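Hello all, and sorry this is landing in August when I promised it for July!

The Pallen allotment project is going well, mostly. We've now got 123 households growing something, up from last autumn, and the waiting list at Judov is long enough that I've started splitting plots in half (with everyone's blessing, I should add). Your £900 for the water tanks went on exactly that, and we had £205 left over after the fittings, which I'd like to put towards a second shed if you're happy.
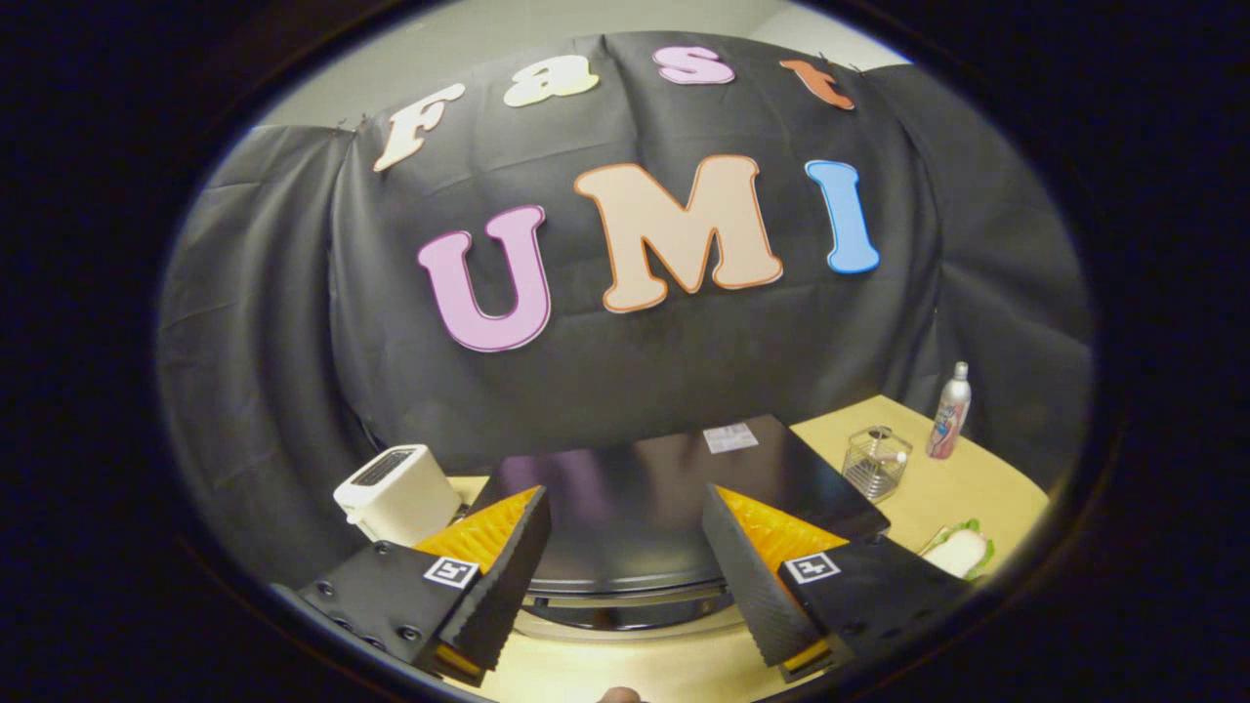
The Lerard site is the one giving me grief. The soil is heavy clay, the potatoes sulked all summer, and the path by the gate still floods when it rains hard. We've ordered 228 bags of compost for the autumn and I'm hopeful that will help the lower beds at least.

The Saturday-style open mornings we talked about haven't started yet. I'd rather get the path sorted first – I don't fancy pushchairs in that mud!

Jin are still quoting us for the fencing and I'll forward it the minute it comes. Could you let me know about the shed money before we order the timber?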